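Plateau nu

Enquête sur un meuble que tout le monde possède et que presque personne ne voit plus : le dessus de la table.

Chez Bukola Omoregie, on ne pose rien. On demande d'abord. Le manteau va au crochet, les clés dans une coupelle, le téléphone dans la poche d'où il n'aurait jamais dû sortir, et la table reste ce qu'elle est depuis l'hiver dernier, un rectangle de bois clair sur lequel il ne se passe à peu près rien. « J'ai mangé pendant des années entre une pile de courrier et une imprimante, dit-elle. Un soir, j'ai retrouvé une facture sous l'assiette. Elle était de la même couleur que le riz. »

Le dessus de table nu est devenu une ambition. On le voit dans les catalogues, dans les appartements à vendre, chez les amis qui ont prévenu qu'ils n'avaient pas rangé. La maison Coren en a fait un slogan, Fallard une gamme complète, qui comprend, si l'on a bien compris, tout ce qu'il faut acheter pour ne plus rien avoir. Le plateau à courrier, la boîte à chargeurs, le panier à boîtes. Comptez quelques étagères pour le tout.

J'ai voulu savoir ce que valait cette affaire de bois dégagé. J'ai donc rangé ma propre table, en avril 2023, avec la solennité qui convient. J'y ai trouvé 11 stylos, dont un écrivait, et le mode d'emploi d'un appareil dont je me suis séparé avant de déménager. Dessous, il y avait une rayure profonde que j'ai accusée mon frère d'avoir faite, par téléphone, sans attendre la fin du tri. Il a nié. Il nie toujours.

Oluf Eskildsen restaure des tables dans un atelier qui sent l'huile de lin et le café oublié. Il considère l'encombrement comme un excellent produit d'entretien. « Sous les journaux, le bois est magnifique. C'est autour que ça se gâte. » La lumière, m'explique-t-il, travaille toute la journée et ne prend pas de congés : selon l'essence et la finition, un bois clair jaunit, fonce, vire au miel. Laissez un napperon dix ans au même endroit et vous aurez un napperon pour toujours. Il a rendu à une cliente une table de famille débarrassée de ses fantômes. Elle a pleuré, puis demandé si l'on pouvait remettre le rond du vase.

Il m'a appris aussi à regarder le fil. Je croyais connaître le bois, je n'avais jamais fréquenté que des sets. Penché à contre-jour, la joue presque posée dessus, on distingue les grandes courbes des cernes, les lignes serrées, les petits points que l'éponge n'emporte pas et qu'Oluf appelle, avec beaucoup de tendresse, « la correspondance ». De l'encre, souvent. Parfois de la peinture. Il lui arrive de ne pas savoir et il s'en porte bien.
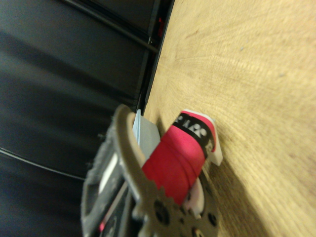 Reste la question du bord. Une table se vide par le milieu et se remplit par les côtés, c'est une loi que Raíssa Figueiredo, décoratrice, énonce sans sourire. On dégage le centre, on pousse, on aligne, et tout finit en corniche au-dessus du vide, à portée de coude et de chat. Elle recommande à ses clients de commencer par là où l'on s'assoit. Elle leur recommande également de ne pas acheter de corbeille, conseil qu'ils suivent jusqu'au samedi des soldes, si l'on en juge par les messages qu'elle reçoit.

Ses tarifs ne sont pas ceux d'une éponge. Pour une salle à manger complète, il faut prévoir quelque 4000 euros, table non comprise, et la table, chez Eretti, s'affiche à 2701 euros dans sa version la plus simple. Je me suis attardé sur ce dernier euro. Le vendeur aussi, quand je lui ai posé la question, puis il m'a proposé une chaise.

Apinya Sukprasert, elle, tient la position adverse avec un calme parfait. Elle vit à quatre autour d'une table achetée chez Srisuk, un fabricant qui la vendait comme bureau, et qui sert donc à tout le reste : devoirs, couture, raviolis, déclaration de revenus. « Une table vide, je me demande qui est parti », dit-elle en écartant un patron de jupe pour me faire de la place. J'ai bu mon thé entre une boîte d'épingles et un exposé sur les volcans. C'était très bien. J'ai gardé les coudes près du corps.

Entre les deux camps, Damián Domínguez a négocié une trêve. Tous les soirs, il débarrasse entièrement la table du salon et passe un chiffon à peine humide dans le sens du fil. Le matin, il remet tout. Sa compagne a cru à une phase. Lui parle d'une respiration, et reconnaît que les 40 premières fois ont surtout ressemblé à un déménagement. En juin, ils reçoivent sa belle-famille et il a promis de ne faire le trajet qu'une fois.

Quant à la mienne, elle a tenu jusqu'au surlendemain. Un bol, d'abord. Puis le livre qui tenait compagnie au bol, puis une enveloppe à ouvrir d'urgence, qui est toujours fermée. J'ai rappelé Oluf pour la rayure. Il m'a demandé de quel côté elle partait, a réfléchi un moment et m'a conseillé de présenter des excuses à mon frère.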